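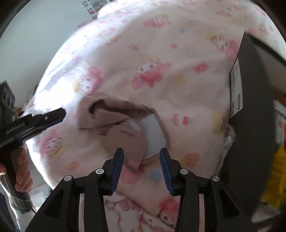 A mauve piece waiting its turn on the pink and cream print.

Folding Questions, Answered
by Augustina Darko

You all sent such good questions after the September laundry post! I picked the ones that came up most.

Do I need a folding table?
Nope! I fold on the bed, right on top of the covers. Smooth them out first and you have more room than any table I've owned.

Where do I start with a crumpled piece?
Find one edge you recognize and follow it with your fingers until you reach a corner. Then shake it out — a real shake, arms up — and lay it down flat.

What if the lining shows?
Turn the whole thing right side out before you fold anything. I love this step because suddenly it looks like clothes again. Push the lining down into the corners with your fingertips.

How many things should I fold at once?
I do piles of eight, then put them away. Mawuli Antwi wrote in to say he does 14, and I'm impressed.

Can I fold small, stretchy things?
Yes! Fold in thirds the long way, then roll from the bottom. They stand up beautifully in a shallow drawer.

Do I have to iron first?
I don't. Flatten each fold with your palm as you go, and save the iron for collars.

Will you do fitted sheets next?
Yes, I'm on my sixth try at explaining the corners in writing.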